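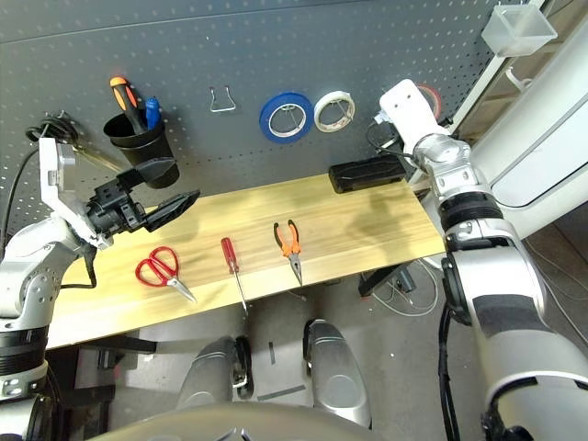

The pegboard and the table in front of it.

I've had three people try to sell me a heat pump since July, and I still don't own one. The first was a chap from Orko who stood in my hall for 16 minutes, never looked at a single radiator, and told me I'd need "a mid-range unit". Mid-range of what? He hadn't asked how big the house was.

Then came Firkix, who did at least bring a tape measure. Their quote had a line for "system optimisation" at £200. I asked what it covered and was told it was standard. When I asked again by email, the line vanished and the total stayed the same.

I'm not against the things. My neighbour Tamara Mocanu had one fitted and her back bedroom is warm, which I can't say for mine. But she also had new radiators in nearly every room and the loft done first, and that part of the bill never makes it into the leaflet. Take the loft and the radiators away and I'd like to know how pleased she would be.

The bit that bothers me most is the savings figure. All three firms gave me one, and not one of them had seen my gas bills. Meireles had me saving over 10 per cent a year. On what? I keep the heating off until my fingers complain, so there isn't much there to save.
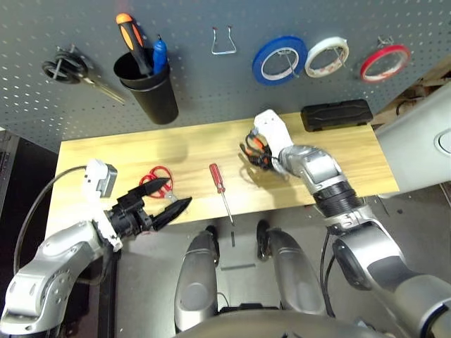 Should I ask for a room-by-room heat loss survey before I get a quote?
I would, and I'd want the figures on paper with the room sizes shown, so another installer can check them.

Nivaldo Batista, who looked after my old boiler for years, reckons I should bleed the radiators, turn the flow temperature down and see what the next bill says. It's dull advice and he makes nothing out of it, so I'm inclined to listen. I turned it down last night. The front room took longer to warm up, but it got there, and the boiler has stopped banging on and off every 5 minutes.

Meireles have rung again, by the way. Their special price, which was ending, hasn't ended. I've asked them for the survey and I'll put it up on here if it ever arrives.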